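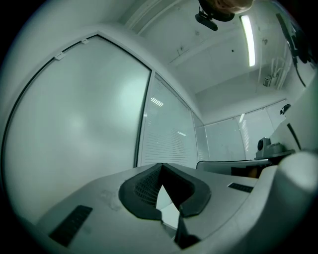
Page last changed: 30 Aug 2026

About Premness

Small school, evening classes mostly. We teach people to bake bread and run the business side of it too. Started in a rented church kitchen with one deck oven and a mixer that walked across the floor if you didn't hold it. Now in the old Gevari building, ground floor, door on the parking lot side.

What we teach

Sourdough, rye, flatbreads, enriched doughs. Costing and pricing. Food safety paperwork (dull, sorry, still required). The long course is 10 weeks, one evening a week. Short course is five. No experience needed for either.

Class size

Ten at most. Two to a bench. Everybody shapes, everybody bakes, everybody takes loaves home. Bring a bag. Bring a bigger bag.

The flour

Most of it comes from Prasis, stone ground, delivered monthly. Rye from Jääskeläinen when they have it. We went through 4,000 pounds last year, more than we planned and more than the store room liked.

Cost

Long course $1,250, flour and apron included. Can be paid in two parts, just ask before the first class. Short course price is on the classes page, will be updated when we have the new schedule sorted.

Next start

Fall classes are nearly full. Spring ones open in March. Waiting list is by email only, we dont keep a phone list anymore.

Visiting

Come by before a class if you want to see the ovens. Ring the bell twice, the mixers are loud. Street parking is free after six. Step at the enterance, ramp around the left side.

Hiring

Looking for a weekend bench assistant. Early mornings. Paid, plus bread.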